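Dinden work desk, wood-grain top – four months in

Reviewed by Obsa Asfaw, August 2025

Quick one, writing this between deliveries. People keep asking if the Dinden is worth it and I keep typing the same answer in chat, so now it gets a page.

Short version: yes, mostly. Good top. Annoying cable situation. Paid 600 with shipping from Gindodport, which is more than I wanted to spend on a flat surface with legs.

The top. Light wood grain. Went back and forth on this vs. plain white, we already have a white desk in the same room and I was sick of wiping it. Every smudge shows on white. On this one you don't really notice dust or coffee rings until you're looking for them, so I clean it less than I should. Finish has held up. I unpack stuff on it all day, boxes dragged across, knife out, tape everywhere. One scratch near the back and that was me being dumb with a box cutter.

Room on it. Enough for a laptop, a mouse and an open carton in front of you, and that's my whole day pretty much. Open box, pull out the paper, check whats inside, log it, next. On the old Ranix I had to put the carton on the floor or on my lap. Never again. If you do any kind of packing or sorting at a computer, get the deeper size. The shallow one is for people who own one lamp.

Mouse glides fine straight on the surface. No pad. I use a corded one and the cord slides around without catching. I thought the grain might be textured and mess with tracking – it's not, or not enough to matter.

Cables. OK so this is the bad part. No grommet hole, no tray underneath, nothing. For this price! So the power strip lives up on the left side of the desk and the charger cable for the laptop goes right across the top. It bugs me every day. I drop small things on the cord, I catch it with box flaps. Gudeta sells a clip-on tray and I ordered it, but the clamp was too narrow for this top, so measure first. Sent it back. Might just drill a hole, haven't had the nerve.

I've started leaving a power bank out for charging the phone so there's one less wire. Helps a little.

Small stuff gets lost on it. Not the desk's fault exactly, but the color is so close to tan packaging that little beige card-size packs kind of melt into it when the light is low. I've swept a couple into the trash with the packing paper. Got them back. If you handle tiny beige things for a living maybe do get the white one.

Sitting at it. Regular office chair with arms, fits ok, though mine bumps the underside if I raise it all the way. There's plenty of leg room and you can stretch out. I'm on carpet and the desk sinks in a bit and stays put. Can't speak for hard floors.

Assembly took two people and one evening, mostly becuase the instructions have the side panels swapped in the drawing. Do the left side first whatever the sheet says. Bolts were all there plus spares. Retightened everything in week two and haven't touched it since. Slight wobble if you lean hard on a front corner, typing doesn't move it.

Also the smell. Strong for the first few days, gone now. Window open, done.

Would I buy it again? Yeah, on sale. Dinden has supposedly got a version with a cable slot coming in October, so if you can wait, wait. If you can't, get this and a short charger cord, the long one just ends up all over your work like mine does.
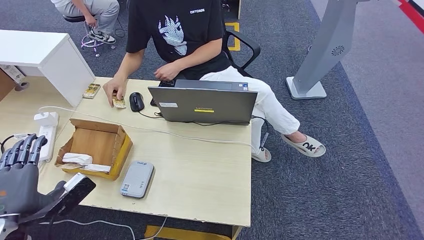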